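## Packing a small bottle and a can in one thin carrier bag without the bag splitting

I put together bags of shopping for collection at a shared table. The bags are the thin see-through plastic sort. A typical one takes a small bottle with a screw cap and a can, with a few light items on top. Two problems keep coming up: the bag tears near the base, and the bottle falls over as soon as the bag is lifted. Would a different order of packing help, or is the bag simply too weak? The bottle weighs 560 g full and the can is slightly lighter. I have tried opening the bag and dropping things in from the top, with poor results.
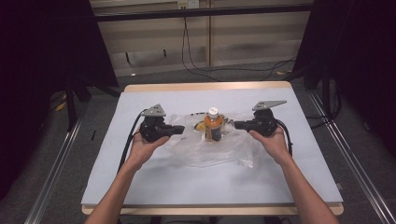

**Bernd Harms** · Florcombe · 20/12/2018

The bag is probably strong enough. Thin film copes well with a steady load and badly with a sharp edge, and the rim of a can is a sharp edge.

Lay the bag flat on the table first and press most of the air out. A small bottle will stand on it upright while you work, even if the film is wrinkled, provided the table underneath is hard and level. Then:

1. Check that the cap is tight.
2. Open the mouth of the bag and fold the sides down to half height.
3. Put the can in, flat on its base, over the middle of the bottom seam.
4. Put the bottle in beside it, touching it.
5. Pull the sides up, and lift by both handles together.

Lower each item by hand until it rests on the table through the film. A can dropped from the height of the handles lands on its rim, and that is where your tears start. I tested this at home with bags from Pliltley: 30 lifts with the items placed, no splits. Dropping them in split the fourth bag.

The can goes in before the bottle because it is wider for its height and gives the bottle something to lean on.

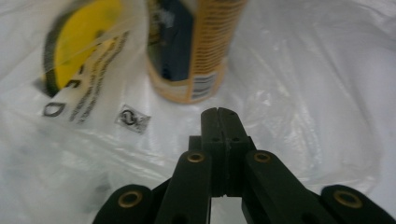 Keep the can upright as well. On its side it rolls to one corner and the whole load hangs from one handle. If the bag has printing on it, ignore the printing when deciding which way round to pack; it makes no difference to the strength.

The total matters too. I would stop at 960 g for a single bag of this type and use a second one after that.

**medina_2862**

Just double bag it.

**Brimesau Stores**

We agree with the order given by Bernd. Two additions from our packing bench. A piece of card cut to the size of the base spreads the load and costs almost nothing. Glass should be wrapped in a sheet of paper if it is going next to a can; plastic bottles do not need it. Double bagging works, but the inner bag still tears if the can is dropped in, and with liquids you then have a leak trapped between two layers.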